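Arm bench walk-round: my June copy, with comments

I do this check before anyone starts a session on the kitchen bench, and again at the end if the arms have been working near people. It's the Groso sheet with my own notes scribbled in, because the printed one gives you a tick box and no room to grumble. Hernán Ccori asked for the long version so he can do it when I'm away. Hernán, this is all yours, sorry about the length!

Set aside 20 minutes. I've done it in 9 and I missed a cable, so please don't copy me.

1. Stop buttons
Result: pass
Press every one, properly, with the flat of your hand. Reset, then press again. I stand where the operator stands and make sure I can reach a button without leaning over the bench. If you have to stretch, it's a fail, even if your arms are longer than mine.

2. Speed limit while people are in the room
Result: pass
Read it off the controller and don't trust the sticky note. Someone from Sinduvora once told me they just leave theirs on the slow setting all year, and I've come round to the idea.

3. Bench layout and small items
Result: pass with comment
Our rule is that only the things for the task sit on the bench, and that they go on the tray so the arm has one patch to work in. The tray was down on the wood between the dish rack and the steel box, with the cup and the yellow piece on it. I'd like a bit more elbow room on the rack side. Those upright prongs are just the sort of thing a finger gets hooked on, and a bent finger means a morning lost to recalibrating.

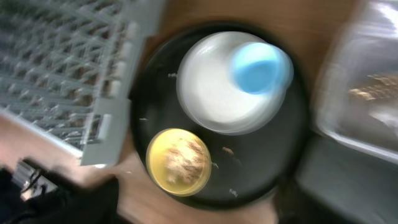 I'd also like us to agree on crumbs. I know, I know, it sounds fussy. But bits get into joints and under pads, and the sheet does say "surfaces clean before start". My reading is that you wipe the tray between runs and leave the food remains for the end only if the task needs them. Write down which you did.

4. Anything that heats
Result: pass
Unplugged unless the task calls for it, and if it's plugged in, a person stays in the room. No popping out for a tea. I also want a note on the sheet of who switched it on.

5. Grippers and pads
Result: pass
Pinch each pad and give it a wiggle. Ours are the Mesasell ones and I change them at 3,000 grips, or sooner if they look shiny. The log is in the drawer, please fill it in with something darker than pencil.

6. Cables
Result: pass with comment
This is the one I'm strict about. Follow each cable with your hand, power off, from the arm right back to where it ends. You're feeling for flat spots, nicks and tight bends. Then move the arm by hand through its reach and watch that nothing pulls or gets pinched. Loose runs are fine by me as long as they can't swing into a joint. I've asked for two more clips and I'll chase it.

7. Floor and walkways
Result: comment
The marked line should be 36 inches out from the furthest reach of the arms. Ours has got scuffed and wants redoing. Chairs go back under the table and nothing with a trailing lead gets left on the carpet. Drinks stay on the other table too, with their tops on, and I'll keep saying it until I'm hoarse. 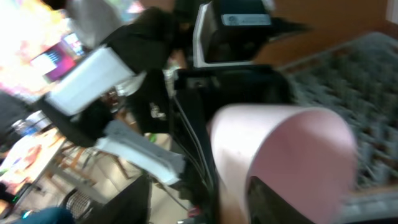 Item 8: arm structure and cable runs, with the carpeted side behind.

8. Mounts, brackets and labels
Result: pass, one to redo
Try every bracket with two fingers. If it shifts, stop and tighten it before power goes on, and then redo item 6 as well (a moved bracket nearly always means a moved cable). Labels need to be readable from standing height. I had to squint at one, so it's down for replacement. The Hafþórsson guide we were sent says to photograph each label once a year, and I think that's a lovely idea and have never once done it.

9. People
Result: pass
Hair tied, lanyards off, sleeves up or snug. Say "moving" out loud before you start an arm and wait for an answer from everybody in the room. A nod doesn't count. New people get the talk from me or Hernán first, even if they've worked with arms elsewhere.

Still open: floor line, two cable clips, one label. Hernán, the clips should go to the left-hand arm first. Initial the sheet at the bottom and pop it in the red folder.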